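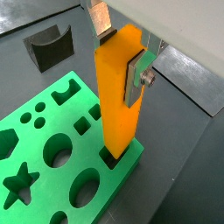
Attachment 1: orange block in the square hole, green board, current fingers.

Ticket 1326
Subject: Replacement gripper fingers, quote and budget
Opened by: Yulan Guo
Assigned to: Somkiat Hemmin
Status: Waiting on purchasing
Priority: Normal (was Urgent, see below)

Yulan Guo, 12 September 2021
We need to settle what we're buying for the arm before the September budget closes. The request on file says "new gripper," one line, no part number, written by me in a hurry. Purchasing sent it back with a question mark. Fair enough.

Look at the attachment. The block is held upright and its bottom end is partly in the hole, with dark gaps around it. I'd like to know if we have a gripper problem, a finger problem or a board problem before I spend anybody's money.

Somkiat Hemmin
Could be any of them. One picture won't tell you whether the block is on its way in or stuck. What I can see is that the two fingers don't match: a flat steel plate with a dark pad on the left, and on the right a plate with a greenish inner layer and a bolt head sticking out the side. I would not buy a whole gripper on that evidence.

Yulan Guo
I was hoping for the whole gripper. It comes in a nice case.

Somkiat Hemmin
Quotes so far:
Zometti, complete gripper: $1326. Yes, same as the ticket number. I checked twice.
Fliltier, matched finger pair: $200.
Butt, pack of grip pads: $39.
Skivard, spare shape board with blocks: $83.

Yulan Guo
Eighty-three dollars for a toddler's toy?

Somkiat Hemmin
It's a "manipulation reference set" on their site. The adjective costs extra.

Proposed order of attack:
1. Pads first. Cheapest, and we go through them anyway.
2. If the grip still slips, the finger pair. Ask Fliltier for the bolt length in writing, I don't want another one poking out.
3. Spare board, so we can compare against one that hasn't had our blocks rammed into it.
4. Gripper goes on next year's list.

Yulan Guo
Items 1 to 3 come to $322. I can sign for that without a meeting, so I've suddenly become a great believer in your plan. Priority lowered to Normal. Please keep the orange block for the test, scuffs included, or we'll be comparing a new board with a new block and learning nothing.

Somkiat Hemmin
Will do. Pads and board requested. Fliltier wants a drawing of the mounting holes before they'll confirm the $200, so the fingers are on hold until I find the calipers.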